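Zikton Two-Arm Clearing Station

For staff canteens, care homes and school kitchens that send back up to 76 trays an hour. The station takes over the first part of the dish room job: scraps off the tray, cups and plates into the rack. Your people still load the washer and check what comes out.

Fits a standard table. Two arms, one controller, runs off a wall outlet. Works with the racks and bins you already own.
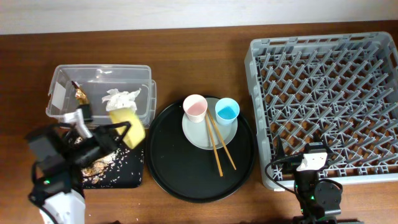 The evening crew at Waweru told us they had expected to lose hours and instead got moved to prep, though they would still like it to be quicker with chopsticks and other thin items. Grestik, our service partner, is working on that - the update is free to current owners.

Staff training takes 20 minutes per person. Anyone on shift can pause the arms with the foot switch.

Spare finger pads: pack of 5
Service: every 1,000 hours, by Grestik
Sold by: Rukgate, lease or purchase
Page updated 3/26/21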